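Killeck Community Market -- Questions from Vendors

How do I apply for a table?
Fill out the form at the front desk or ask for one by email. New applications are read in December, and you'll get an answer by mail either way.

What does a table cost?
A single table is $159 for the season. A double is not twice that; ask Delia Ibarra for the current rate. We don't rent by the day.

What comes with it?
One table and two chairs. Bring your own cloth, signs, baskets and change. Power is only available along the back wall, and you have to request it on the form.

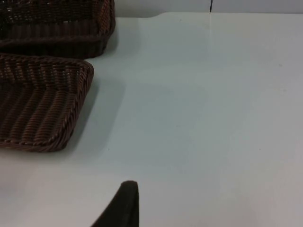
Can I share a table with another vendor?
Yes, as long as both names are on the application. One of you is billed for the full amount.

When can I set up?
Doors open to vendors at 7 a.m. and to shoppers at 9. Unload on the Tokinholm Street side and move your car before 8:30. The lot holds 602 cars and it does fill up.

May I sell food?
Baked goods, jam and honey are fine with a label listing the ingredients. Hot food is not allowed inside -- the building's permit doesn't cover it.

What if I can't make it?
Call Lev Didenko at extension 505 before 6 a.m. Miss 5 dates without calling and the table goes to the waiting list. Fees are not refunded.

Are dogs allowed?
Service animals only.

Do I collect sales tax myself?
Yes. Keep a copy of your permit at your table.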